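Filed under: Notebook / Tracking / August

Tuesday, 15:00. Receiver back up at Flestdale after Rogério Miranda found the antenna lead plugged into nothing. Logged 88 position reports before supper, 11 from the same crop duster, who must really like that field.

The survey drone out of Jillstead showed at 400 feet, vanished, then came back over Remley facing the wrong way. Either the decoder drops every third message or Jillstead has invented reverse. My money is on the decoder.

To do:

1. Swap the filter.
2. Rerun the log with a 15 second timeout.
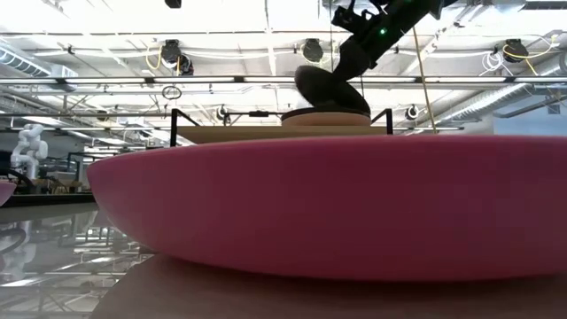 3. Ask Price for their track of the same flight.

We use cookies. Accept / Settings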